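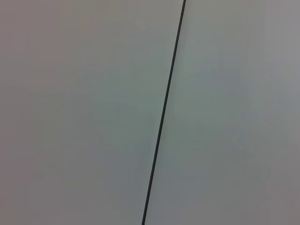 Wrist camera view, cell two. One dark line, gray on both sides.

3 October 2022

Stop blaming the arm

Ten days ago the Prandora arm at our Cabrera shop drove its gripper straight down onto the work surface and kept pushing. Force limit tripped, arm froze, 37 minutes of nothing while we hunted for a key to the reset box. No one hurt. One bent finger, a cracked mount.

By lunch everybody had a verdict. Bad arm. Send it back.

I don't buy it. Look at what the wrist camera gets to work with. Gray, then a thin dark line, then more gray. No print, no marks, nothing to judge distance by. The vision software (Murkumon, the version we put on in April) is supposed to find the edge of a part. It found a line. A nice straight one. It called that a part edge, gave it a confidence score of 29 out of 100, and the arm went for it anyway.

Twenty-nine! And who set the cutoff at ten? We did. During setup, becuase the thing kept stopping and we were behind. I was in the room and I didn't say a word.

So a camera that couldn't tell a part from a line, and a number we turned down so it would quit bugging us. Thats the failure. The arm did what it was told.

What I'd like to see, and not just here, the Grirnora line runs the same settings: put the cutoff back up. Stick some printed markers on the surface, they cost next to nothing. Make the arm stop and wait for a person when the score is low, even if it stops 30 times a shift. Keep the reset key on a hook by the cell.

And log every change to a safety number, with initials. Mine would be on this one.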